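오래된 방에 새 가구 하나 들이기 (발표자 노트, 8월 버전)

슬라이드 넘기는 타이밍은 괄호로 적어 둠. 물 한 모금 마시고 시작할 것!

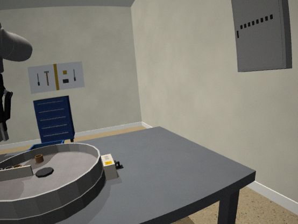

네, 안녕하세요. 점심 드시고 바로 오신 분들이 많아 보여서 졸리지 않게 빨리 가겠습니다. 오늘 제가 할 얘기는 작년에 저희가 맡았던 Gastport라는 작은 호텔의 로비 바 리노베이션이에요. 호텔이라고 하기에는 좀 민망한 규모고요, 객실이 40개입니다. 원래는 항구 세관 사무소로 쓰던 건물인데 중간에 은행 지점이 됐다가, 학원이 됐다가, 한참 비어 있다가 지금 건물주한테 넘어왔어요.

(다음)

처음 현장에 갔을 때 제일 먼저 본 게 천장이었습니다. 석고 몰딩이 살아 있었어요, 그것도 꽤 멀쩡하게. 학원 시절에 텍스 천장을 내려 덮어 놓은 덕분이죠. 그 밑에서 십 년 넘게 애들이 수학 문제를 풀었을 텐데 위에는 포도 넝쿨이 그대로 있었던 거예요. 저는 이런 거 보면 좀 흥분하는 편이라(팀원들이 늘 말립니다) 그 자리에서 텍스를 몇 장 더 뜯었고, 먼지를 뒤집어썼고, 건물주한테 한 소리 들었습니다.

여기서 잠깐 쉬고, 웃으면 웃는 대로 두고, 안 웃으면 바로 다음.

(다음)

의뢰 내용은 간단했어요. "옛날 느낌은 살리되 낡아 보이지 않게." 이 말 안 들어 보신 분 계세요? 없죠. 저도 이 문장을 매년 듣는데 사람마다 뜻이 다 달라요. 어떤 분은 몰딩만 남기고 다 하얗게 칠하라는 뜻이고, 어떤 분은 새 건데 오래돼 보이게 해 달라는 뜻이고요. 그래서 요즘은 첫 미팅 때 도면 얘기를 안 합니다. 그 대신 건물 안을 같이 걸으면서 "이건 남기고 싶으세요?"를 계속 물어봐요. 문손잡이 하나까지요. Gastport에서는 그 산책이 두 시간 반 걸렸고, 끝나고 나니까 건물주가 진짜로 아끼는 게 뭔지 나왔는데, 몰딩이 아니라 계단참 창문으로 들어오는 오후 네 시쯤의 빛이었습니다. 그 빛이 로비 바닥까지 내려오거든요. 그 순간에 바의 위치가 거의 정해졌어요. 빛이 지나가는 길은 비워 두고 그 옆에 카운터를 놓자.

(다음, 평면도. 레이저 포인터 배터리 확인)

바 카운터는 Uysal이라는 공방에 맡겼습니다. 대표인 Erdal Tuncer 씨는 원래 배 내장을 하던 분이라 곡면을 겁내지 않아요. 제가 처음에 그려 간 카운터는 반듯한 직사각형이었는데, 이분이 도면을 한참 보더니 연필로 모서리 하나를 쓱 굴려 놓는 겁니다. 그때는 솔직히 기분이 좀 상했어요. 그런데 목업을 놓고 보니까 그 모서리로 사람이 돌아 들어가는 동선이 훨씬 편하더라고요. 저는 그날 저녁에 도면을 전부 고쳤고, 지금도 그 연필 자국 있는 종이를 작업실 벽에 붙여 뒀습니다.

목업 얘기를 조금만 더 할게요. 합판하고 골판지로 실제 크기를 만들어서 현장에 닷새 놔뒀어요. 비용이 듭니다. 건물주도 왜 골판지에 돈을 쓰냐고 물었고요. 그런데 그 닷새 동안 전기 기사님이 거기다 커피를 올려놓고, 배관하는 분이 팔꿈치를 기대고, 제가 서서 도시락을 먹고 하니까 높이가 3센티 높다는 걸 다들 알게 됐어요. 회의에서는 안 나왔던 얘기예요. 혹시 예산 줄이실 때 목업부터 지우시는 분, 제발 다시 생각해 주세요!

(다음, 조명 단면)

조명은 제일 많이 싸운 부분입니다. 몰딩을 밑에서 쏘는 간접등으로 갈지, 테이블마다 낮은 등을 둘지. 조명 쪽을 맡은 Wirkura 팀은 간접등을 강하게 밀었고 저는 낮은 등 쪽이었어요. 결국 둘 다 썼는데 타협이라고 하면 좀 억울하고, 시간대를 나눴습니다. 낮에는 아무것도 안 켭니다. 창문 빛이 주인공이니까요. 해가 지면 낮은 등이 먼저 들어오고, 밤이 깊어지면 그때 천장 선을 따라 아주 약하게 올라와요. 몰딩이 어두운 데서 조금씩 떠오르는 느낌인데, 처음 켜 본 날 다들 말이 없었습니다. 저는 이게 좋은 신호라고 생각했는데 나중에 들어 보니 한 분은 그냥 졸렸대요.

밝기 질문이 꼭 나오니까 미리: 숫자는 뒤쪽 자료에 있음. 무대에서 외우려고 하지 말 것.

(다음, 의자)

의자는 새로 산 게 별로 없습니다. 은행 시절 대기 의자가 지하에 쌓여 있었어요. 전부 69개였고, 그중에 살릴 수 있는 걸 골라서 천갈이를 했습니다. 천은 Sevia에서 짠 울 혼방을 골랐어요. 색을 정하는 데 제가 너무 오래 걸려서 샘플이 200장 가까이 책상에 쌓였고, 마지막에 고른 건 맨 첫날 받은 묶음에 있던 이끼색이었습니다. 후배들한테는 이 얘기 안 해요. 여러분도 비밀로 해 주세요.

천갈이하면서 배운 것 하나. 오래된 의자는 앉는 면이 생각보다 낮습니다. 그래서 테이블도 같이 낮아져야 해요. 기성 테이블을 먼저 주문해 놨다가 턱 밑에 상판이 오는 참사가 날 뻔했는데, 다행히 발주 전날 밤에 줄자를 들고 다시 재 봤어요. 왜 그날 밤에 그랬는지는 저도 모르겠습니다. 잠이 안 왔나 봐요.

(다음, 바닥. 이 슬라이드는 시간 없으면 건너뛰기)

바닥은 테라초인데 은행 창구가 있던 자리만 색이 달랐어요. 메우자는 의견이 있었지만 그대로 두고 연마만 했습니다. 지금 가 보시면 바 앞쪽에 창구 자리가 희미한 띠로 남아 있어요. 손님들은 러그를 치운 자국으로 아시더라고요. 괜찮습니다, 그것도 틀린 말은 아닌 것 같고요.

(다음, 잘 안 된 것들)

잘 안 된 것도 말씀드려야죠. 첫째, 소리예요. 단단한 바닥에 석고 천장이니까 사람이 차면 울립니다. 커튼을 두껍게 바꿨는데도 금요일 저녁 같은 분위기가 되면 옆 사람 말이 잘 안 들려요. → '금요일' 빼고 '붐비는 저녁'이라고 말하기. 처음부터 음향 하시는 분을 불렀어야 했어요. 둘째, 옷걸이를 빼먹었습니다. 진짜로요. 겨울에 문을 열었는데 코트를 걸 데가 없어서 첫 주에는 다들 무릎에 안고 술을 마셨어요. 지금은 계단 밑에 행거를 짜 넣었고, 제 눈에는 여전히 나중에 들어온 티가 납니다.

(마지막)

운영을 맡은 매니저 Ilir Popescu 씨가 문 열고 한 달쯤 뒤에 저한테 전화를 했어요. 무슨 하자인가 싶어서 가슴이 철렁했는데, 동네 어르신 한 분이 들어와서 커피를 시키고는 여기가 옛날에 통장 만들던 자리라고 한참 얘기하고 가셨다는 거예요. 그 얘기를 해 주려고 전화했대요. 저는 그날 일을 좀 일찍 접었습니다.

질문 받겠습니다. 질문이 없으면 카운터 모서리 얘기를 한 번 더 하거나, 천 샘플 돌려 보기. 샘플은 가방 앞주머니에.

댓글 4

초록의자
발표 현장에서 들었는데 노트로 보니 또 재밌네요. 테라초 슬라이드는 결국 건너뛰셨죠? 궁금했는데 여기서 봤습니다.

목수지망생
골판지 목업 부분 읽고 저희 현장에도 해 봤어요. 카운터 말고 신발장이었는데 문이 안 열리는 위치더라고요... 감사합니다.

moru
천장 간접등 밝기 자료는 어디서 받을 수 있나요? 뒤쪽 자료라고 하셨는데 링크가 안 보여요.

항구댁
지난번에 갔을 때 코트 무릎에 안고 있던 사람입니다 ㅎㅎ 행거 생겼다니 다시 가 볼게요. 이끼색 의자 정말 예뻐요.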